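FOR IMMEDIATE RELEASE

Irthorpe fruit table goes daily in June, 5 new drop sites added

IRTHORPE - Clumard, the fruit delivery outfit that stocks break rooms, school offices and waiting areas, is moving its Open Table program to daily service starting in June. Five more drop sites. Same price per crate. Sign-ups open now.

Open Table is simple. A site gives us a table. We put fruit on it every morning before 8. People take what they want, no sheet to sign, no coins in a jar. The site pays a flat monthly rate and Clumard handles the ordering, sorting and restocking.

The program started with one table in the front hall of the Quiambao Building and a crate of pears that were going to be turned down by a grocer over looks. Pears went by lunch. We brought two crates the next day.

Last season Open Table put out 2,376 crates across Irthorpe. Of those 979 were pears, which suprised us, we had planned on apples being the big one. Oranges third. Bananas are still off the list, too much bruising in the van and we haven't found a crate that fixes it.

What's in the June mix: green pears, green apples, oranges, plums when they come in. Sites can ask for a heavier split of any one fruit, just tell us by noon the day before.

"We don't buy for looks," said Rhun Watkins, who runs sourcing at Clumard. "A pear with freckles and a brown mark on the side eats fine. Growers know it. We pay a fair price for that fruit and it goes on a table where somebody picks it up and eats it. The perfect ones have plenty of buyers already." 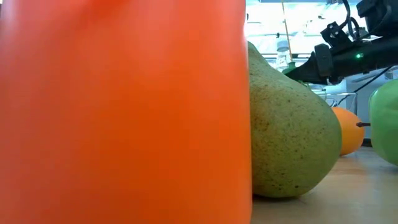 Watkins said the sorting rule stays the same under daily service. Soft spots you can push a thumb into, out. Split skin, out. Specks, scuffs, odd shapes, small dark marks, all fine and all go to the table. Pulled fruit goes to the kitchen at Jovska, the cafe on the ground floor of the Clumard warehouse, and ends up in sauce or compote.

Pears take the most handling. They ship firm and ripen from the inside, so color won't tell you much on a green variety. Press near the stem. If it gives a little it's ready. Each site gets a card with that on it, plus a note asking people to please not squeeze the middle, as that is how most of our table bruises happen.

Daily service also means smaller drops. Under the old schedule a site got everything at once and the last day's fruit sat under the first day's. Now the crates are lighter and older fruit gets moved to the front each morning. Drivers will wipe the table down too, where the site wants it.

"People eat more when it's spread out," said Kwame Odoi, site manager for the Quiambao Building. "In a deep bowl they take the top one and leave the rest. Put the same fruit flat on the table, a bit of room between, and it goes. We quit using bowls. I'd tell the new sites to do the same."

The new sites are two school offices, a clinic waiting room, the bus depot lounge and the public library's back reading room. Names of the schools will be confirmed once thier paperwork is in.

Clumard has also set aside 1,000 free starter crates for sites that haven't tried the program. One per site, mixed fruit, no contract. First come. Any table will do as long as it's indoors and out of direct sun, and away from a radiator or heating vent.

To get a starter crate or join the daily list, call or stop by the Clumard front desk between 7 a.m. and 3 p.m. Have ready: site name, a contact, how many people come through on a normal day, and where the table is. Upstairs is fine, but let us know if there's no elevator.

Existing sites don't need to do anything. Your June invoice will show the daily schedule at the current rate. If you would rather stay on the old schedule tell your driver or the desk before the end of the month.

About Clumard
Clumard buys, sorts and delivers fresh fruit to workplaces and public buildings in and near Irthorpe. Open Table is its shared fruit program.

Media contact: Rhun Watkins, Clumard, Irthorpe. Interviews mornings only please, after the vans are out.

###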